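Wear and Repair in Shared Sheet-Metal Containers
Final report, Materials in Use module, March 2024
Prepared by Saranya Fernandes and Kamran Taheri. Supervisor: Lizelle Coetzee

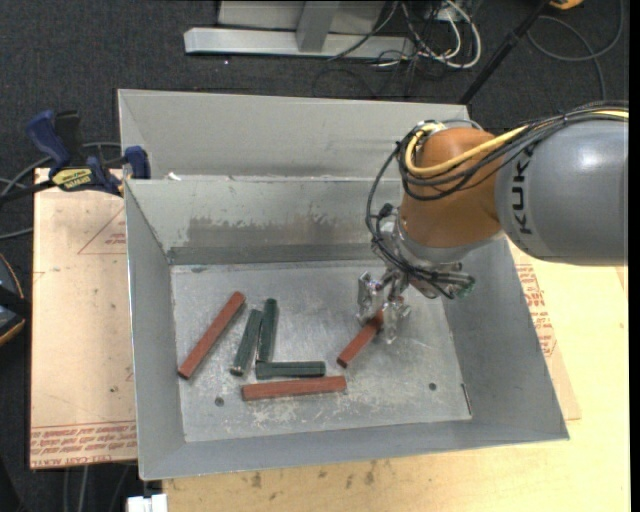 Open metal containers are among the least studied items of workshop equipment. The town foundry at Prultarcombe was producing them by 1849, and the form has changed little in the years that followed. Most published work on sheet metal deals with forming and joining, and little of it follows a finished product through daily use. Wear in such containers is seldom even. A gray bin with flared sides may carry a wide scuffed patch on an inner wall while its floor is marked by scratches and whitish scrapes, heavier toward the front. This report asks whether the place of wear can guide the choice between repair and replacement.

1. Method
The study used stock records from the Prindholm training workshop, supplied by Els Smits. The records cover 200 containers, of which 94 had been repaired at least once. Each repair entry was sorted by the part affected: floor, wall, rim or corner. Entries with no stated part were left out of the comparison.

2. Findings
Floor repairs formed the largest group. Rim repairs were fewer but took longer, as bent edges had to be straightened before any filing could begin. Corner repairs were often recorded twice for the same container, which suggests that the first repair did not address the cause.

3. Limits
The workshop changed its record form during the period studied, and the older form did not ask for sheet thickness. Imani Lindqvist of Jutley reviewed the sorting of entries and advised against drawing conclusions on thickness.

4. Recommendations
Repair entries should state the part affected and the sheet thickness. Containers with a second corner repair should be inspected before they are returned to use.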